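About Kostthorpe

Kostthorpe supplies reusable food containers to canteens, school kitchens and small caterers, and washes, inspects and repairs the ones already in circulation. The company was started by Ditte Þorgeirsson in a former bakery unit on Skirklow Lane and still works from the same building, now with the unit next door added.

What we do

Customers rent containers by the crate. Full crates go out in the morning and used ones come back the same day or the next. Every container that returns is emptied, washed, dried open and checked before it is packed again. Lids are handled separately from bases until the final check, when the two are paired by size.

We keep 56 container types on the current list. Most are rectangular with rounded corners, a shape that stacks well and leaves little room for residue. Round types are kept for soups, sauces and cut fruit. Older types stay on the list as long as we can get parts for them.

How a container is checked

Inspection is done by hand on a covered table. The checker looks at the rim first, then the seal, then the closing parts. A seal that has flattened is replaced. A lid that rocks when set on a level surface is withdrawn, and its base goes back to the shelf for a new one. Scratches on the outside are accepted. Scratches on the food side are not.

Each closed container is then left upside down for 30 minutes with water in it. Any drop on the table fails it. The method is slow and we have not found a better one at our size.

Closures
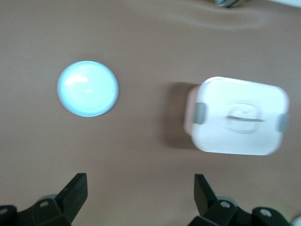 Latches wear out before anything else on a rectangular container, and they take up most of our repair time. A clip has to fold down over the edge of the lid and hold without being forced. On a two-clip type such as the white one with gray latches, left and right are tested one at a time, with the other side open – a strong clip can hide a weak one when both are shut. Clips that pass go back into service, and those that don't are swapped from stock.

The Runetti system

Crate movements are recorded in Runetti, a stock program written for us by Juhl. It logs the crate, the customer and the return date. Single containers are not tracked. Customers receive a statement every February listing losses and repairs.

People and visits

There are 8 of us, 2 of whom work only on repairs. Visits for kitchen managers can be arranged through the office.

Page last revised 29 May 2025.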